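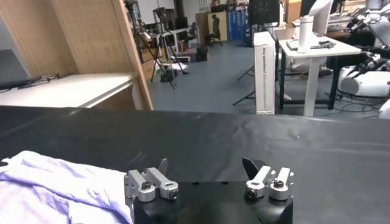
Gripper fingers, silver collars, black screws.

Last updated: March, late afternoon

Workshop notebook, tape bench

Second go at the Nindus reels today. These are the Voltunthorpe demos, the ones Nekard turned down before the band swapped drummers and got noticed. Box 2 has Preben Ladefoged's handwriting all over the back and I can read perhaps half of it. He's written "slow one, again" next to three different songs!

Reel one played fine. Bit of hiss, a thump where somebody must have kicked the mic stand, and then this lovely version of the harbour song with only organ and voice (no bass at all, I checked both channels). It's much better than the single. On the single they've got the choir in by the second verse and you can't hear her breathe any more.

Speed is still a puzzle. The organ sits a shade sharp all the way through side A and then drops to pitch after the false start on side B. Either the machine was running slow when they recorded, or the organ was out and they retuned it at the tea break. I've left the transfer as it is and pencilled a note on the box. 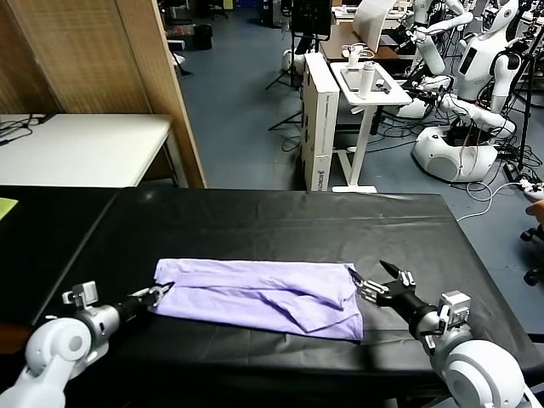 Auður Grímsdóttir rang at lunch, and she thinks the whispered count-in is Ásgeirsdóttir, who only ever gets a thank-you on the sleeve. If so she was in the room a good year before the books have her joining, and that would make the string parts hers too. I played it down the phone and Auður went quiet and then asked for it again, so I'm taking that as a maybe.

To do: bake reel four before anyone goes near it, it's shedding. Clean the heads every 10 minutes on that one, please, whoever's on. There's a splice at 270 feet on reel three that I don't trust, and the leader wants replacing anyway.

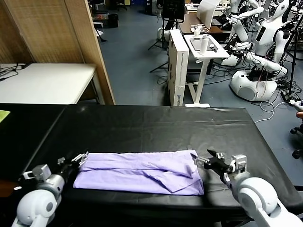
Lavender shirt folded long, grippers either side.

Got as far as the first 30 seconds of reel three before packing up. Guitar, somebody laughing, then a tune I don't know at all. Starting there tomorrow.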